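Red Washing, Folded Washing

Print this post | E-mail this to a friend

I have become a person who folds T-shirts properly, and I am so pleased about it that I've already bored everybody at work and my sister twice over the phone. So now it's your turn!

For years my system was the heap. Clean washing came off the airer, went on to the chair in the bedroom, and was worn straight from the chair until the chair was empty and it was time to do another load. The chest of drawers held jumpers, a hot water bottle and a lot of carrier bags. I did once buy a folding board, one of those hinged plastic ones, and used it for a fortnight before it slid down behind the wardrobe, where it still is.

What changed things was moving to the flat on Quartey Road, where the bedroom has no space for a chair. Not even a stool! There's the bed, there's a very narrow chest of drawers that came with the place (Jindstead, it says on the back, in lovely curly letters), and there's a strip of carpet that I walk along sideways. A heap on the bed has to be moved before you can get in, and a heap on the floor means you can't open the door. I managed a week of carrying the washing from one to the other and then went and asked Man-lok Fang across the landing how he does it, his flat being the same shape as mine and always looking enormous.

He showed me on his kitchen table with a pile of tea towels and one of his own shirts. Lay it face down, smooth it out from the middle with flat hands, fold one side in to the middle with the sleeve turned back on itself, same with the other side, and then fold up from the hem in thirds until you have a little parcel that will stand on its edge. Stand on its edge! I had no idea shirts could do that. You line them up in the drawer like records and you can see every one you own.

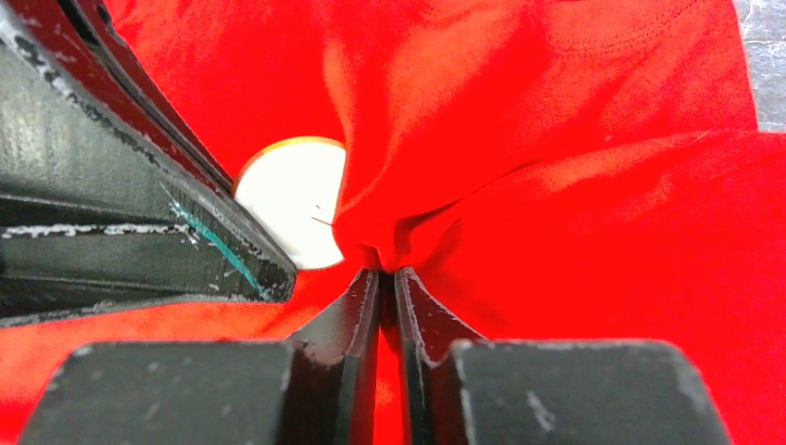 T-shirts are the best thing to learn on, much better than shirts with collars, and I'd start with a cotton one if you have it. Cotton holds a crease once you've pressed it down with your palm, where the slippery running tops just sigh and open up again. The trouble is that before you can fold anything you've got to find the edges of it, and a bright red top all bunched and twisted into soft folds gives you very little to go on. I used to dig about in the middle hoping to meet a sleeve. Now I go for the neck, which you can nearly always feel with your fingers because the ribbing is thicker, and once I've got hold of both shoulders I give the whole thing one good shake and lay it down. It's so satisfying, that shake – like making a bed, only over much faster.

I do it on the bed with a big towel spread out first, as the duvet is too squashy and everything sinks. An ironing board works too but it's a bit thin for anything larger than a medium. Man-lok swears by the kitchen table. Mine has the toaster on it.

A few things I've worked out for myself since. Fold when it's just dry and still a bit warm from the radiator if you possibly can. Inside-out tops get turned the right way before they go in the wash, not after, when you're tired and there are 40 other things to do. And do the reds together! I've had a Dellness colour-catching sheet in with mine lately and I can't tell whether it does much, but the white socks are still white, so I'm carrying on.

The top drawer now holds all my T-shirts in 2 rows, going from white at the front through yellow and orange to a really glorious stretch of red, then the blues and one sad grey one I paint in. I keep opening it to have a look. I opened it for the man who came to read the meter.

Next I want to tackle the fitted sheet, which I know people get very cross about. Man-lok says there's a way of tucking the corners into each other like puppets and he'll show me when he's back from his mum's in January. Until then mine is in a ball at the bottom of the airing cupboard with the door leaning on it.

If you've a good method for socks, do leave it in the comments. I've tried rolling them and I've tried folding them flat, and either way I still end up with six odd ones.

Print this post | E-mail this to a friend

More from the blog
The great airing cupboard clear-out
Living sideways: my first month on Quartey Road
I painted the bathroom shelf and I love it
Finiditz hangers, wooden hangers and the wire ones from the dry cleaner's
Soup for one, soup for the freezer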